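Vollness makes small-batch stains, glazes and mixed colorants for people who finish pottery, baskets and wooden household goods. The workshop is in Provavdale, with a second storage room in Billmont.

## What we do

Most of our work is mixing. Dry colorant is weighed, added to a liquid base and stirred by hand until the mix passes a drip check. Batches run from a single pot up to 30 liters. Anything larger is referred to another supplier.

The product list is divided into two groups:

- **Kordestani line.** Warm tones: rust, amber, clay, walnut. Water base. Sold ready to use.
- **Custom mixes.** Matched to a sample sent by the customer. Minimum order is 2 liters. Unglazed samples give the closest match.

The shop keeps 200 color recipes on file. Each recipe lists the base, the colorant weights, the stirring time and the rest time. A recipe is revised when a raw material changes, and the old version is kept under its original number.

## How a batch is mixed

Test batches are made in open pots with a wide mouth. A wide opening lets the stirring stick reach the wall and the bottom corner, where heavy pigment settles first. The stick is thin, to limit the air drawn into the liquid. Stirring is slow and follows the wall, then crosses the center. The pot is left to rest, the surface is skimmed if needed, and the mix is stirred again before a sample is taken.

Samples are brushed on a test tile and read in daylight between 10 a.m. and 2 p.m. Readings under shop lights are not recorded. A tile that reads too dark is corrected with base only. A tile that reads too light goes back to the scale.

Pots are washed between colors. Sticks used for reds and browns are kept apart from those used for whites.

## Storage and orders

Finished stock is held at Billmont at room temperature. The room holds 1,000 containers. Shelf life is printed on the lid. Settling during storage is normal; stir before use and do not shake.

Orders are packed in the order received. The workshop closes for inventory in December, and custom requests received during that period are scheduled after it reopens.
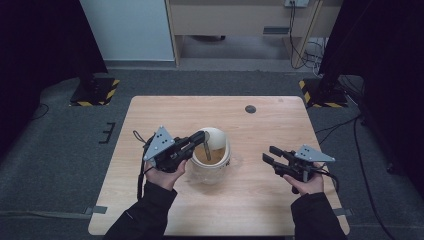

*Brownish-orange liquid in a cream-colored ceramic pot, with stirring stick.*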